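Keeping your old diaries - or not?
Started by Clovolen, Wed 23 February

Clovolen wrote:
I have 80 diaries in the hall closet. I counted them on Sunday when I was meant to be looking for the good tablecloth. The first one has a lock and a horse on it and the last one I finished in September, and in between is pretty much everything I ever thought about anybody, including some people who are still coming to dinner.
My question is whether I should be keeping them. I sat on the floor and read one from the year I turned thirty and I didn't like her much! She complains about her feet. She is in love with a man whose last name she never bothers to write down and now I can't get it back. There's a whole page about a soup.
My sister says burn the lot. My daughter says don't you dare. What have the rest of you done?

Endorar wrote:
Burned mine. Well, shredded, we're not allowed fires here. It took a weekend and I have not missed a page of it. I kept a diary to get things out of my head, and once they were out I didn't see why I should be storing them.

Dalia wrote:
Oh no Endorar, all of it? I'd be sick.
My grandmother (the Jankauskaitė side, for those who remember my endless family tree thread) kept a little weather book, one line a day. Rain. Cold. Rain, letter came. We'd give anything for one line about what the letter said. So I'm firmly on the daughter's side here. Keep the soup!

Clovolen wrote:
It was a leek soup and I was apparently very proud of it.

Brenda Villalba wrote:
I'm somewhere in the middle. I went through mine over one winter with a pencil and a roll of stickers. Anything that would hurt someone living got torn out. Anything that made me laugh, or had a date worth knowing, stayed. I ended up with about 200 pages in a binder and the rest went out with the newspapers.
What surprised me was how wrong I'd been about the order of things. I've told the story of my father's last drive for years as if it happened in summer, and there it is in my own handwriting with snow in it. I still tell it as summer. It comes out that way before I can stop it.
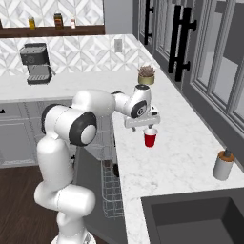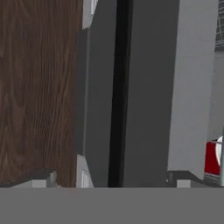
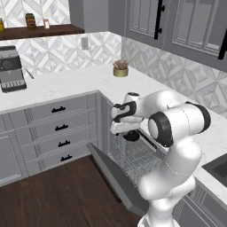

Three renders, with the open dishwasher in the last one.

Endorar wrote:
See, Brenda, that's my argument for the shredder. You had a perfectly good summer story and now you have a summer story and a guilty feeling.

Brenda Villalba wrote:
Ha. I'd still want to know, though.

Josefina Ocampo wrote:
Can I disagree with the tearing out? I did that, years ago, after a bad patch with my brother. I took out every page where I was angry at him, and what was left made no sense at all. One week we aren't speaking and a month later I'm driving across two states to help him move, with nothing to say how we got from one to the other. We're close now and I would love to read how we made up. I know I wrote it down. I threw away the good part stuck to the back of the bad part.
I've since typed up what I have left, which is 1,896 entries (the computer numbers them for me, I'm not that bad). Some are only a word. There's one that just says "Teeth."

Dalia wrote:
"Teeth." is going to be with me all day.

Endorar wrote:
Josefina, fair enough, and I'm sorry about the brother pages. But who is going to read 1,896 of anything? My kids won't read a text if it goes past two lines. I think we flatter ourselves a bit.

Josefina Ocampo wrote:
I'm going to read them. I'm the one who wants them! If the kids toss the lot after the funeral that's up to them and I won't be there to mind.

Dalia wrote:
Endorar, I've known you on here long enough to point out that you still write one of these every night. You told us so in the insomnia thread.

Endorar wrote:
I do. And it goes in the shredder when it's full. I didn't say I was sensible.

Clovolen wrote:
Well, you've all been a great help, I'm now exactly as undecided as I was on Sunday, only with more to read. For now I've moved them from the hall closet to under the spare bed, mostly so my sister can't get at them. I did read one more last night. My handwriting used to lean the other way, did anybody else's do that? It straightens up over one spring and then goes over to the right and stays there. I don't remember deciding to change it.

Brenda Villalba wrote:
Mine just got bigger. I used to get 600 words on a page and now it's more like a grocery list. Did you ever find the tablecloth?

Clovolen wrote:
No. We used the blue one.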